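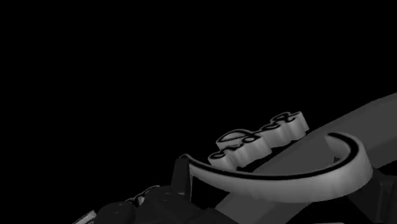 仿真里的规矩都是给人看的,机器又不会去读,干嘛写那么细?我上一篇专栏发出去没多久,评论区就有人这么问,后面还跟了一句,说他们那儿的仿真从来没有规矩,照样跑得好好的。

我看到的时候正端着泡面,差点想当场回一大段。后来忍住了,因为这个问题我自己也问过,而且问得比这位还冲。那会儿我刚开始往Teslow那边跑,想写一篇关于抓取测试的稿子,脑子里装的全是火花四溅的车间、黄色的大手臂,结果人家把我领进一间办公室,给我拉了把椅子,让我看屏幕。屏幕上灰扑扑的,背景一片黑,夹爪从底下探上来,旁边一根弯弯的带子,还有个花瓣边的零件搁在宽宽的灰杠上。我心想,就这?然后对方递过来一份打印好的守则,40页,订书钉都快撑不住了。

我当时脱口而出:一个虚拟的世界,要这么多规矩?

对方也不生气,说你先看,看完再问。于是我就看了,断断续续看了好几趟,今天这篇写的就是我看完之后想明白的和还没想明白的事。先说好,我不是工程师,写错的地方请各位照旧在评论区骂我,骂得具体一点,我好改。

这份守则叫Nundness,名字没什么讲究,我问过,据说是当初建文件夹的时候随手敲的,后来想改已经改不动了,到处都在引用。用它的单位叫Rullden,做的是抓取和装夹的测试:客户拿零件来,他们先在仿真里试,试得差不多了再上真家伙。仿真软件是他们自己攒的,叫Pop。第一次听到我还以为是什么饮料,在场的人明显听过太多遍这个笑话了,没有一个人笑。

一、画面丑一点,行不行

我原来以为,仿真嘛,越像真的越好。光影、划痕、油渍,全给它做上,看着多带劲。Nundness开头有一章专门管这个,标题很朴素,叫“画面用途声明”。意思是,每一个场景在建的时候就要写清楚,渲染出来的图是拿来干什么的:是给人检查几何关系的,还是拿去训练视觉模型的,还是给客户演示的。三种用途,要求差得远。

给人检查几何用的,灰的就够了。背景黑着就黑着,零件的边看得清楚最要紧。我问那颜色呢,对方说颜色不参与判断的时候,放进去只会让人分心,看的人会忍不住去评价“这个金属做得挺像”,然后就忘了去看夹爪的指尖离零件还有多远。这话我特别有感触!我写稿子的时候也这样,排版弄得漂漂亮亮,错别字一个没挑出来。

可是反过来就麻烦了。有人图省事,把检查几何用的灰场景直接导出去,给视觉那边当训练素材。训练出来的东西在灰世界里聪明得很,到了有灯有影子有反光的地方就傻了。守则里针对这个写得很硬:用途声明跟着图走,图拷到哪里,声明就拷到哪里;没有声明的图,一律当成只能看、不能用。

我觉得这条特别值得别的行业抄。多少麻烦都是这么来的啊,一张图、一份表,做的人心里清清楚楚它能干什么,转了几道手,后面的人看着像那么回事就用上了。

二、摩擦系数是谁填的

这一章我看得最慢,倒不是难,是里面的故事太多(当然守则里写得很克制,故事是我在茶水间问出来的)。

仿真里夹东西,夹不夹得住,跟你往里填的数有很大关系。摩擦填大一点,什么都粘得牢牢的;填小一点,拿什么掉什么。还有重量、重心、接触面软硬,都是人填进去的。你想想看,一个赶进度的下午,夹爪老是夹不住,旁边有个数轻轻一改就能过,谁不手痒?

Nundness不禁止改。我原来以为它会禁止,翻来翻去没找到,就去问。回答是禁了也没用,大家会偷偷改,偷偷改比明着改可怕多了。它的做法是每个参数后面必须跟一个来源,量出来的写怎么量的,查手册查来的写哪本手册,拍脑袋的就写“估计”,大大方方写,没人笑话你。只有一条:凡是带着“估计”的参数,结论里也得带着“估计”两个字,一路带到客户看的报告上。

就这么一个小小的要求,据说效果好得很。报告上要是满篇“估计”,写报告的人自己先坐不住了,自己就会跑去借个测力计把数量出来。我听完笑了半天,太懂了,这就跟我们编辑部要求在稿子里标“据记者回忆”一样,标多了自己脸红。

还有一个细节我很喜欢。参数改动要写原因,原因那一栏不接受“优化”“调整”这种词。系统里真的设了拦截,你敲“优化”,Pop就弹出来让你重写。有人为了绕过去写“改得更好”,后来这四个字也被拦了。

三、什么叫抓住了

你可能觉得这还用问吗,抓住了就是抓住了。我也这么觉得,然后就被上了一课。

夹爪合上,碰到了零件,算不算?抬起来一点点,算不算?抬起来了但是零件在指间歪了,算不算?歪了但没掉,放下去的时候位置差了一截呢?不同的人跑同一个场景,报上来的成功率能差出老大一块,吵到最后发现大家数的根本就是不同的东西。

所以Nundness要求,开跑之前先写判定,写完锁上。锁上这个动作很关键。跑完再看着结果商量什么算成功,那人人都是神枪手了——先开枪再画靶子嘛。判定里至少要说清楚零件离开支撑面之后要保持多久、允许转多少、放下之后允许偏多少。不规则的零件,像弯的、带一圈一圈凸起的,还要说明从哪个面夹,因为同一个东西换个面,难度完全两样。

说到弯的零件,我在屏幕前傻坐了很久,就盯着那条弯带子看。一个外行人看,会觉得弯钩形状多好夹啊,随便哪儿下手都行。真做起来才知道,弯的东西重心可能根本不在材料上,悬在弯口那片空气里,你从一头捏住往上提,它就要转。花瓣边的又是另一种脾气,指尖落在凸起上和落在凹处,接触的样子差很多。守则的附录给这类形状列了建议的起始抓取位置,但是每一条后面都老老实实写着“仅供起步,不作为依据”。

我问为什么不直接写成规定,多省事。对方说写成规定,大家就不看零件了。这句我记在本子上,画了个圈。

四、失败的要留着

这一条我要多说几句,因为我觉得它是整本里最不讨喜的,也最容易被砍掉的。

Pop一个晚上最多可以跑800次,跑完自动出一份汇总。早些时候大家的习惯是,成功的留下,失败的清掉,硬盘嘛,总是不够用的。Nundness写进去的要求是失败的一律留,而且要比成功的留得更全:当时的参数、随机种子、夹爪的轨迹、接触力的曲线,还有画面,全留。成功的反倒可以只留个摘要。

据说推行的时候怨声载道,管存储的天天来催。后来有一回,编号910的那次运行救了场。是这样的,真机上出现一种很怪的掉落,零件在移动途中忽然从指间滑出去,看起来毫无道理,大家翻来覆去查夹爪查气路查零件,查不出个所以然。有人想起来在仿真的失败堆里搜一搜类似的轨迹,搜出来了,就是910,滑脱的方式一模一样,原因是某个转角的加速度和抓取方向凑在一起,把零件往外甩。当时仿真里只出过这么一回,谁也没当回事,按老习惯早删了。

当然啦,我得替反方说句公道话。存储是要花钱的,翻失败记录也是要花时间的,我认识的小团队里,人手紧得连吃饭都轮着去,你让他们把每次失败都存得整整齐齐,人家会翻白眼。Nundness对此留了个口子,可以按类别抽着留,但抽取的办法要事先写下来,不许跑完了再挑。又是事先!整本守则读下来,我觉得起草的人对“事先”这两个字有一种近乎固执的喜爱。

五、从屏幕走到车间

前面讲的都在屏幕里,错了顶多重来。要紧的是怎么出来。

Rullden的做法是在仿真和真机之间设一道“过门”。过门的时候,做仿真的人和开真机的人坐在一起,把场景从头过一遍,一个讲,一个问。讲的人不许说“这个应该没问题”,要说“这个我查过”或者“这个我没查”。问的人手里有一张单子,单子上的问题都不难:夹爪的型号跟现场装的是不是同一个,连杆的限位设了没有,仿真里有没有把线缆和气管算进去,支撑零件的东西在现场是不是同样的高度,急停按下去之后夹爪是松还是紧。

最后那个问题我想都没想过。急停了,夹爪是松开还是继续夹着?你想想,手里夹着个重家伙悬在半空,这时候松开可不是闹着玩的;可要是夹住了别的什么不该夹的,你又巴不得它松。没有放之四海皆准的答案,得看夹的是什么、附近有没有人、掉下去会砸到哪里。所以守则不给答案,它只要求你过门之前有个答案,写在纸上,并且开机的人能背出来。

过门之后第一次上真机,速度压低,零件先换成替代件,围栏关好,人站到划线外面,离手臂活动范围的边界2米。我问过这个距离是怎么定的,回答很坦率,是按他们那台手臂的够程和场地自己评估出来的,换个地方就得重新评,千万别照抄。在此我也郑重转达:各位别照抄!安全方面有国家标准和国际标准,机器人本体怎么样、集成之后怎么样、人和机器一起干活又怎么样,都有专门的文件,该找原文找原文,该请有资质的人做风险评估就请人做。企业自己的守则只能往上加,哪有往下减的道理。

这里也顺便回答那位读者问的另一半,就是“没规矩也跑得好好的”。我信,真的信。只要一直待在屏幕里,没规矩确实能跑很久。麻烦都攒在过门的那一刻,攒得越久越说不清是哪儿来的。

六、规矩怎么改

一本守则写出来,最怕两件事,一是没人看,二是没人敢改。没人看的我见多了,我们编辑部的《来稿须知》就压在打印机下面垫脚。没人敢改的更要命,里面写着早就淘汰的型号,大家一边笑一边照抄到表格里。

Nundness每年11月集中修一次。修之前谁都可以提,提的格式特别简单,写清楚哪一条、碰到了什么事、你当时是怎么做的。注意是你当时怎么做的,哪怕你当时违规了也照写,写了不追究(这一点是白纸黑字写在前言里的,我专门翻回去确认过)。我读了几条往年的意见,非常生动。有一条说,某个检查步骤要求确认夹爪指面清洁,可是那个步骤排在夹爪已经伸进夹具之后,根本看不见指面,所以提意见的人一直都是在前一步偷偷先看好,到了那一步闭着眼打勾。后来那个检查就挪到前面去了。

还有一条被驳回的我也觉得有意思。有人建议给每个场景打分,分高的免过门。驳回的理由写得很短:分数会被追着跑。我想了想,确实,要是我每篇稿子打够分就能不过编辑的手,我肯定也会去研究怎么凑分。

不过我对它也有不满意的地方,总不能光夸。一个是太厚。40页对一个新来的人来说真的不友好,第一天上班,耳朵里灌着各种缩写,手里再塞这么一本,谁记得住?他们有张折页的速查卡,但速查卡跟正文有几处说法对不上,我指出来的时候大家有点尴尬,说是正文改了卡没改。这不就是你们自己最反对的事嘛!

另一个是措辞。里面“应”“宜”“可”用得有点混。写过标准的朋友都知道,“应”是必须做,“宜”是建议做,“可”是允许做,一字之差天差地别。我在同一章里看到对同一件事先说“应记录”,隔了几行又说“宜记录”,那到底记还是不记呢?我拿这个去问了,得到的答复是按严的来。那就都写成严的呀。

再一个就比较个人了:它几乎没讲怎么带新人。规矩告诉你要做什么,可是一个人怎么从“照着单子念”变成“看一眼就觉得哪里不对”,单子上写不出来。我在那间办公室坐着的时候,有人走过我身后,瞟了一眼屏幕,说了声“那个碰撞体没更新吧”,脚步都没停。负责的人一查,果然,显示用的模型换过了,算碰撞用的还是旧的。守则里有没有这一条?有,在很后面,写着显示模型与碰撞模型版本应一致。可是按单子查要查半天,人家瞟一眼就瞟出来了。我问怎么看出来的,说是零件和指尖之间那点缝不对劲。

我回家以后对着自己拍的笔记想了很久那点缝,什么也没想出来。

七、如果你也想写一本

收到过好几封来信,问小作坊要不要也弄一本。我斗胆给点建议,都是听来的,你挑着用。

别从目录开始写。先拿一张纸,把最近出过的岔子一件一件记下来,记到想不起来为止,每件后面写一句“要是当时有谁做了什么就好了”。把这些句子收拾收拾,就是你的第一版。它会很难看,东一条西一条,没关系,起码每条都是有来历的。那种从网上下载一份模板再把公司名换掉的,我劝你省省,模板里的岔子是别人家出的。

写的时候叫上真正动手的人。仿真的部分让跑仿真的写,过门的部分两边一起写,写完了互相念给对方听。念这个环节很土,但好使,念不顺的地方多半就是没想清楚的地方。

场景文件要有版本,零件模型、夹爪模型、判定条件要绑在一起存,半年以后还能原样跑出来才算存好了。试过的人都知道这有多难,软件一升级,接触算法悄悄换了,同样的输入出来不一样的结果。所以软件版本也得记,别嫌烦。

还有,给“停下来”留个位置。随便谁觉得不对,都可以喊停,喊停的人不用当场证明自己是对的。Rullden那边喊停之后有个小登记本,写一句为什么停,再写一句后来怎么样。我翻过那个本子,好些条写着“虚惊”。我问虚惊这么多会不会影响进度,对方说影响啊,然后就把本子合上放回去了。

至于速查卡,请务必和正文同一天改。这句是我加的。

稿子排版之前我又给Teslow那边打了个电话,想核对几处说法。接电话的人说那张卡已经重印了,“应”和“宜”的问题提到下一轮修订里,提交的格式也是按他们自己的规定走的,哪一条、碰到了什么事、当时怎么做的。第三栏填的是“杂志的人问了我们才发现”。

评论区那位朋友,你要是还在,欢迎接着聊。你们那儿的夹爪急停以后是松还是紧,方便的话也告诉我一声,我正在攒这方面的例子,下一篇想写。

2021年1月22日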